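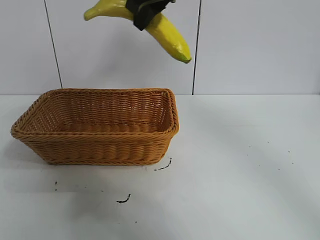
Dorness Street produce swap is back, and it's moving indoors

January 8, 2022

Good news for those of you who've been emailing me since the fall: the Dorness Street produce swap is coming back! I talked to Brenda Orellana on the phone yesterday and she's got the old Khasawneh furniture store lined up for it, at 259 Dorness Street, every other weekend through April. The heat works, she promises (I did ask twice).

If you never made it to the outdoor version, it's pretty simple. You bring fruit, vegetables, eggs, bread, whatever you've got too much of, and you go home with something else. No money changes hands. Last season 54 households signed up, and I know at least one of them was mostly there to get rid of zucchini, because it was mine.

A few things are different this time. Doors open at 10 and swapping starts at 10:30, so people coming by bus have a fair shot at the good stuff. Canned goods get their own table. And please bring your own bag or basket, as the store can't keep boxes overnight anymore.
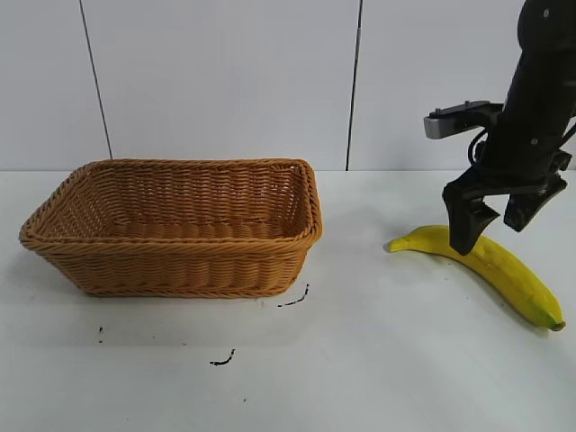 Gualtiero Lo Presti is bringing citrus from his brother's place again, and if you had those blood oranges last year you'll want to be early. He's also looking for anyone with spare jars. I've got 18 in the garage that I'm handing over before my husband finds a use for them.

Parking is behind the building, and you get in from the alley. Sign-up sheets are at the front desk of the Zondau branch library, or you can just show up and put your name down at the door.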